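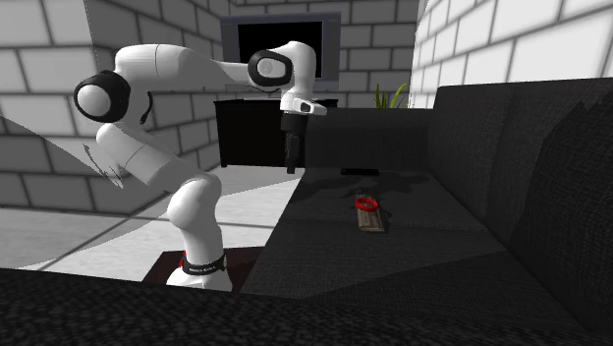 The simulated living room, with the arm over the sofa and the block and red ring on the seat.

We have a sofa! Anyone who dropped into the Jerncombe workshop over the winter will remember me grumbling that our practice room looked like a car park, so I'm very pleased to say that the simulated one now has furniture in it, and a telly, and even a plant.

For those who haven't been following, the tidy-up arm is our long-running build at the back bench. The idea is simple enough to say – an arm that picks up the bits and bobs people leave on a settee and puts them somewhere sensible – and it has eaten most of my spare evenings. We do the trying-out on the computer first, in a room put together from ready-made furniture models, and only then let the real arm have a go. I've broken enough real things to be a convert.

The software side runs on Gestik, which Madalena Rocha got going for us on the old Akwood machine (yes, the noisy one, and yes, it still needs a new fan). She wrote the bit that moves things to new spots on the seat before every run, so the arm can't just learn one place by heart. I did the sofa. It took me three evenings, mostly because I had the seat at the wrong height and the gripper kept going straight into the cushion.

As of Thursday night we'd done 1063 runs, and I sat and watched far more of them than was good for me. The wooden-looking block is the one I care about most. With the red ring sitting across the middle there's a choice to make about where to take hold, and the arm's early choices were dreadful. In the last batch of 111 it managed a clean lift on more than half, which had me out of my chair. The flat black thing by the far armrest is another matter. It lies so low on the seat that the fingers have very little to get hold of, and Madalena thinks we should try nudging it to the front edge first. I think we need thinner fingertips. We have agreed to try both and be rude about whoever loses.

Shadows are next on the list. They fall right across the seat and I want to know how much they bother the camera side of things, so there'll be a set of runs with the lights moved about. After that it's the real bench, hopefully in May, with a two-seater that Hadgu has offered us from their returns pile. It needs collecting, so if you've got a van and a strong back, please shout! Bench nights are as usual and the kettle works again.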